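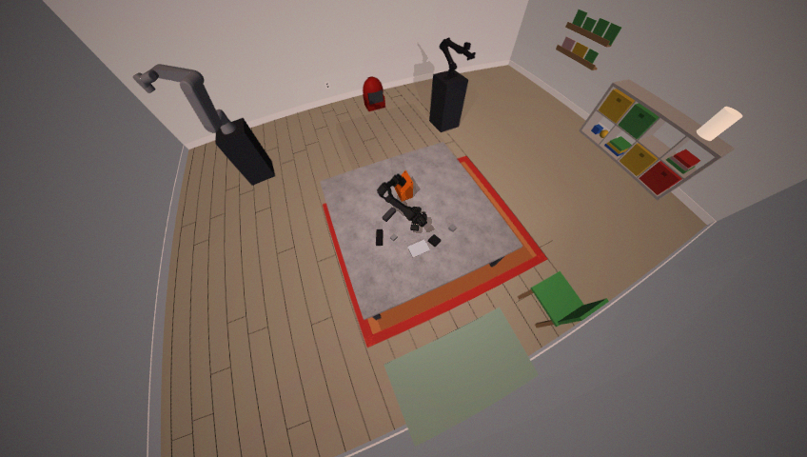

About Wovley

Wovley is a small robotics school, founded by Elvira Alvarado and Zoltán Bíró. We teach how to program robot arms, first in simulation and later on real machines.

Every September we open our doors to visitors. Last time 473 people came. Mizanur Uddin gives the demonstration - he runs a simulated room with three arms, and guests can try to move small blocks on the table. Children from nine years are welcome.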